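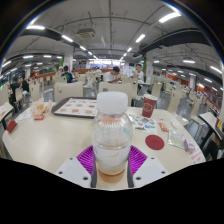 Notebook, November, early start

Smoke again when I drove up to the Zultorden plots this morning, but only the thin gray kind, from the pile burning the crew has been doing below the Riedl road. It cleared by the time I had my boots on. I wanted to get the fuel moisture samples in before the sun got to the south side, and I mostly managed it, except that I left the good clippers on the bench and had to do everything with the pruning saw and my pocket knife. Slow going!

We have 18 plots up there now and I got to 17 of them. The one I skipped is number 9, the one behind the big downed fir, where the path is just gone. A whole mess of small oak came down across it, and I wasn't going to crawl through that alone with a pack on. If anybody heads up there this week, bring the long saw and come in from the top, along the old skid trail.

What I noticed on the way around: the thinned side looks so different from the side we left alone. On the thinned side there's grass coming in already, short and very green, and the litter under the pines felt damp a knuckle down. Across the line it's still crunchy on top and there's a thick mat of needles under the brush that I could hardly get a hand through. I know that's only me poking at the ground (the ovens will tell us properly), but I'd bet on a big gap between the two sides. We got one decent rain and the brush side seems to have caught most of it up in the leaves.

The manzanita is the part that bugs me. We cut it two winters ago and it's knee high again in plots 2 through 6, seedlings all over the place. I don't think a second hand cutting is worth the hours. A low, cool burn in there would be my pick, if we ever get the right morning for it.

Samples are in the tins and the tins are in the oven. I went in at noon and I'll pull them at the same time tomorrow. Please don't open the door to dry your gloves -- you know who you are. 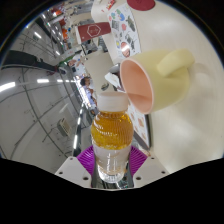 Field notes: equipment

The Doretti scale is drifting again. I zeroed it, put the 200 gram check weight on, and it read low, then high, then fine. I swapped the batteries and it settled down, but I ran the check weight between every tray anyway and wrote the readings in the margin of the data sheet. If it acts up again tomorrow I'm going back to the old balance in the cupboard, ugly as it is.

The wind meter on the Zulden ridge station is stuck or nearly stuck. I could see it from the truck, barely turning, while the treetops right next to it were really moving. So please treat the ridge wind numbers as junk until one of us climbs up and looks at the bearing. Temperature and humidity from that station look normal to me, and they follow the lower one nicely.

Tags: we're almost out of the aluminum ones. I used the backs of old ones for the last few trees and scratched the numbers in with a nail, so if you find a tag with two numbers on it, the deeper one is right.

Still to do:
Weigh the dry samples, noon tomorrow
Clear the way into plot 9
Order tags
Ask the burn crew how late they plan to keep lighting piles, I'd like to have the smoke sensor out before they finish
Put the good clippers IN THE TRUCK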